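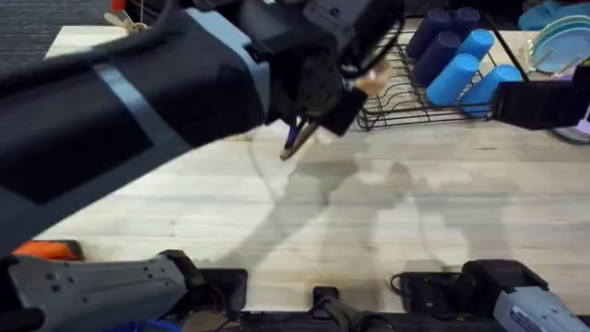

*The gripper and its blue-handled tool, pointed at the tabletop.*

My quarrel is with the soup recipe that begins "first, make your stock". I have one in front of me for leek and barley, billed as a weeknight supper, and by the time I had roasted the bones and skimmed the pot it was well past nine and we were eating toast.

I blame the chefs, who have someone downstairs doing it for them. Celeste Paredes, whose barley soup I'd walk to Plelside for, uses a cube. She has always used a cube. When I asked whether she felt any shame she wanted to know what time I'd eaten last night.

There are dishes that need the real thing. A clear broth with three dumplings in it has nowhere to hide, and I wouldn't serve the cube version to Loukia Karamanlidis, who can taste a bay leaf through a wall. But lentils? Lentils are the great bullies of the saucepan. Add a couple of carrots, a spoonful of tomato purée and the end of last month's cumin, and you could boil them in rainwater.

My own habit, for what it's worth, is plain water and more onion than seems decent, cooked in butter for longer than any recipe will admit. "Soften for five minutes" is a lie in every kitchen I've stood in. Give them almost 40 and a splash of whatever wine is open – cider will do – and you've got something brown and sweet that does most of the work of a chicken.

I still make stock twice a winter, mainly to steam up the windows. It goes in the freezer in old yoghurt tubs without labels, and in April I defrost one for risotto and find that it's stewed rhubarb.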